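Gripper choice for kitchen stuff: two finger or suction?

slatbox
Setting up a counter bench for pick and place and I can't settle on a gripper. I've got a Planlow two finger (parallel, rubber pads) and a Lostus suction cup on loan until January. The salt canister is easy for both. What's killing me is the crate with the thin packets standing up in it. Fingers grab three when I want one, and suction peels the front one fine but drops it if it's creased.

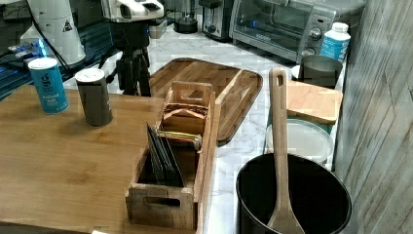 Current layout: crate and salt up front, pot and toaster oven on the right

Anyone run both on this kind of mix?

gajewski_fan
Ran a Gajewski cup on seed packets for 2 months. Go suction, smaller cup, and slow your lift way down. Fingers are hopeless on anything fanned out like that.

tinbench
Disagree! Suction is great until you want that wooden spoon. Good luck sealing on a skinny handle with a hole in it. I'd keep the fingers and swap to thinner tips. Mine are 3 mm at the end and they slide between packets okay, maybe 1 miss in 11.

slatbox
The spoon is a fair point, I forgot it was on the list lol. Are yours printed?

tinbench
Yep, printed, with a strip of silicone glued on. They snap if you lean on them, so print spares.

mopboy
What camera? Half of my "gripper problems" were bad depth on shiny stuff. I went to a Flindden looking straight down and it got way better on everything but the toaster oven glass.

gajewski_fan
Still say suction. 200 picks on one cup and I never tore a packet. Use a second tool for the spoon.

slatbox
Tool changer isn't in the budget. Going to print the thin tips tonight and I'll post the miss count for both.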